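March, pitching tunnel notebook

Went back through the Brovum ball tracker numbers with Sang-wook. It claims Gil-soo's fastball picked up 109 rpm of spin after the grip change. I don't buy it. Same arm, same mound, and the unit got re-leveled between the two sets.

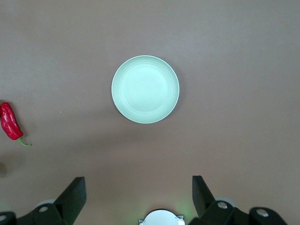
Radar gun on the tripod had him flat across both days. If the spin gain were real I'd expect to see it in the catcher's chart, and Jocelyn's chart shows nothing. She marked 6 misses up in the zone before the change and 7 after.

Sales sheet says the tracker is good for up to 500 pitches between calibrations. Would like to know who tested that, and on what mound.

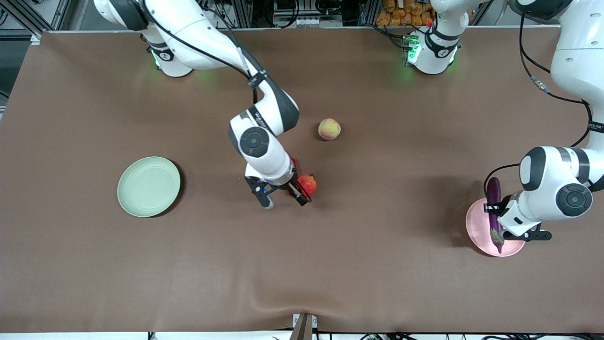
Diễm wants to tell the coaches now. I said wait. One bullpen per grip is not a result, and he knew which grip we were hoping for. Next time she calls the grip at random and I stay off the screen until he's done.

Also: seam marks on the older balls are nearly gone. Use new ones or don't bother.

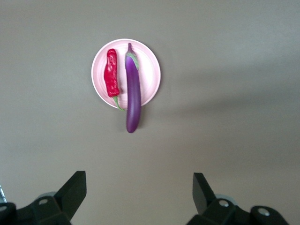

Pink plate, two food items on it.

Re-level check at 4:30, Sang-wook has the key.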